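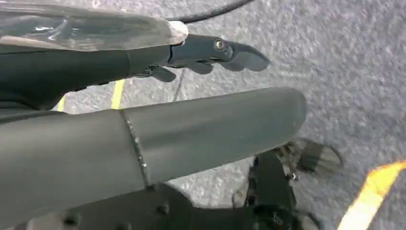

Eine Leserin, die schon den Auftakt der Reihe verfolgt hat, wollte wissen, warum beim Vergleich der beiden Greifer immer nur über die Kraft gesprochen werde und so selten über die Kamera am Handgelenk. Wer einmal versucht habe, mit einem verdeckten Blickfeld eine Kiste zu fassen, wisse doch, wo die Zeit verloren gehe.

Die Frage kam genau richtig! In Bremham ist am 25. Juni 2024 die zweite Runde der Greifertests zu Ende gegangen, und diesmal standen die Kameras von Anfang an auf dem Plan. Gegeneinander angetreten sind die mehrfingrige Hand von Hinik und der schlankere Greifer von Macapagal, beide an derselben Steuerung von Skamiseo. Insgesamt kamen 900 Griffe zusammen, deutlich mehr als in der ersten Runde im Januar, als nach 200 Versuchen wegen eines Softwarefehlers abgebrochen werden musste.

Was sich seither getan hat, ist beachtlich. Die Steuerung gleicht die Bilder der Handgelenkkamera inzwischen laufend mit denen der Kopfkamera ab und bricht einen Griff von selbst ab, wenn die beiden zu weit auseinanderliegen. Im Januar fuhr der Arm in solchen Fällen einfach weiter — mit dem erwartbaren Ergebnis. Außerdem lassen sich die Finger jetzt beim Anfahren vorformen, und das spart bei jedem Griff ein paar Augenblicke, die sich über einen ganzen Testtag schön summieren.
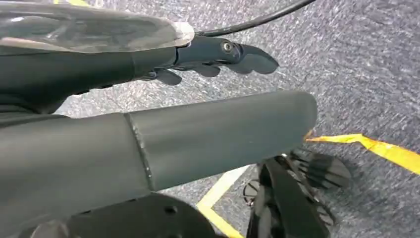 Greifertest in Bremham: Finger und Armsegmente aus der Sicht der Handgelenkkamera.

Die Hinik-Hand lag bei flachen und runden Teilen vorn. Sie legt die Finger nacheinander an, tastet sich an die Kante heran und hält dann erstaunlich ruhig. Der Greifer von Macapagal ist dafür schneller und kommt in enge Lücken, in denen die große Hand schlicht keinen Platz findet. Bei den Kisten erreichte er eine Erfolgsquote von 88 Prozent, und zwar über alle Durchgänge gerechnet, auch die mit absichtlich schlecht eingestellter Kamera. Das ist ein richtig starker Wert!

Knifflig blieb für beide die Verdeckung. Sobald sich der Unterarm zwischen Kamera und Ziel schiebt, muss die Steuerung schätzen, und dann entscheidet die zweite Perspektive. Sechs Einstellungen für Winkel und Abstand der Handgelenkkamera wurden durchprobiert, am besten schnitt eine leicht nach außen gedrehte ab.
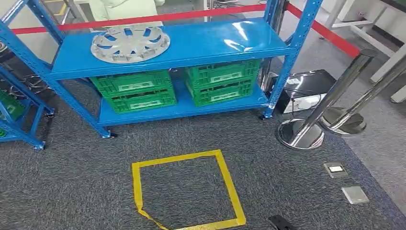

Für die Auswertung zählt vor allem, wie gut sich ein Durchgang wiederholen lässt, und daran hat das Team lange gefeilt. Jeder Griff wird einzeln protokolliert, mit Anfahrweg, Fingerstellung und beiden Kamerabildern. Die grünen Kisten im blauen Regal sind mit ihren Gitterwänden ein dankbares, aber auch gemeines Testobjekt: viele Kanten, viele Öffnungen, und in den Stapeln steht eine direkt auf der anderen. Die Radkappe auf dem Boden darüber verlangt mit ihrem flachen Rand wieder etwas völlig anderes. Gerade dieser Wechsel zwischen den Formen macht den Vergleich so spannend.

In der nächsten Runde soll die Hinik-Hand weichere Fingerkuppen bekommen, und Skamiseo arbeitet an einer schnelleren Bildabstimmung. Die Messprotokolle beider Runden werden vorher noch zusammengeführt und mit allen Kameraeinstellungen veröffentlicht.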